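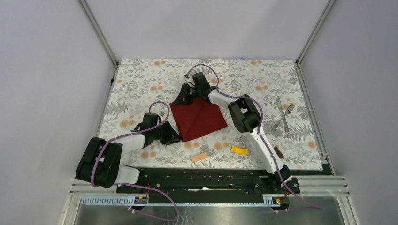
Page 9

Ticket: posts from our chapter account getting flagged as automated
Opened by: Gert Ntuli
Handled by: Dzintra Kuusk
Status: open, waiting on Clumard

2018-02-17

Hi Dzintra, me again. I know you asked me to keep everything in one ticket so I'm just going to keep typing in here and you can skip whatever you don't need.

Short version: the Molefe precinct reminder went out to our volunteers through Zuvenow last night, 689 of them were supposed to share it from their own pages, and by breakfast 122 had written in to say their post was hidden or they'd been asked to prove they were human. One lady got the picture puzzle with the traffic lights four times in a row and gave up (I don't blame her!).

What I tried first, before bugging you:

Logged out and back in on the campaign account. No change.

Turned off the scheduler and had three people post by hand. Two went through, one got hidden. The one that got hidden had pasted the text exactly as we sent it. The other two had both messed with it a little, one added her street name and the other one spelled precinct wrong.

Changed the link from the short one to the full address of the polling place page. That seemed to help for maybe an hour and then it didn't.

So my guess is the wording. We send everybody the same four sentences, they all hit share inside the same ten minutes, and I can see how that looks from the other side. But these are real people who signed up at a real folding table, and I have the sheets.

Reply from Dzintra Kuusk:

Your guess is a good one. Please send me the export from Zuvenow with the share times in it, and the exact text. Don't resend the reminder yet. Also, is the "stagger" box checked under Delivery? It got reset for a bunch of accounts after the last update.

Gert again:

It was not checked. I would have sworn on a stack of Bibles that it was, because I set it myself in June when we did the school board thing, and I remember it asking for a window in minutes. Now the window is blank. Export is attached, sorry about the column headings, our Stodano sync renames them and I've never figured out how to make it stop.

I turned stagger on, set it to 90 minutes, and sent a test to the nine people on my phone bank list. All nine shared. Eight showed up fine. The ninth is my cousin and his account was already limited from before, so I'm not counting him either way.

Other thing I noticed — the message box cuts off at 3000 characters, which is way more than I need, so I put in five different openings and let it pick. Is that allowed? It feels a little sneaky, but it's what people would do on their own if they weren't in a hurry. I'd rather ask now than see us in the paper.

Reply from Dzintra Kuusk:

Different openings are allowed as long as the volunteer sees the text and can edit it before sharing. Please make sure "post without review" is off. Yours was on. I've left it for you to change so it shows under your name in the log.

Gert:

Off. And ouch, I didn't know that was on. That means some of those folks posted without ever reading it, which I'm going to have to explain on the Tuesday call, or whenever we move it to. I also put a line at the bottom saying who the message comes from.

Still broken: more than 40 of the hidden posts haven't come back. I filled out the Clumard appeal form for the first batch and got a case number by email and nothing since. Do they want one form per person or can I send a list? The form only has room for one name.

Reply from Dzintra Kuusk:

One per person, unfortunately. I've asked them about a list. Leaving this open.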